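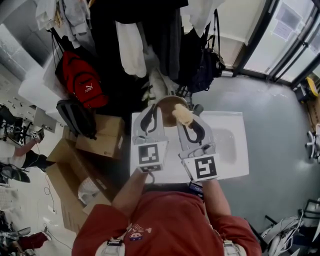

Minutes of the food store meeting, Lurcombe Supper Club, 16 May 2022

1. Stock. The shelves were checked before the meeting. We have 123 jars, of which 132 were on the list in October. The difference is mostly pickles, eaten at the winter suppers.

2. Mustard. The Van Acker mustard is finished. It was agreed to order 2 big pots, not the small ones – they dry out too quickly.

3. Spices. The Berura paprika has lost its smell and will be replaced. The cumin can stay until October.

4. Labels. Every opened jar must carry the date of opening. There are nearly 1000 labels left in the drawer, so no purchase is needed.

5. Any other matter. A member asked if we can try the Clikano chilli oil. Agreed, one bottle.

The meeting closed after tea.

Recent items
Minutes, October meeting
Soup evening: what to bring
How we store flour
Recipe: leek tart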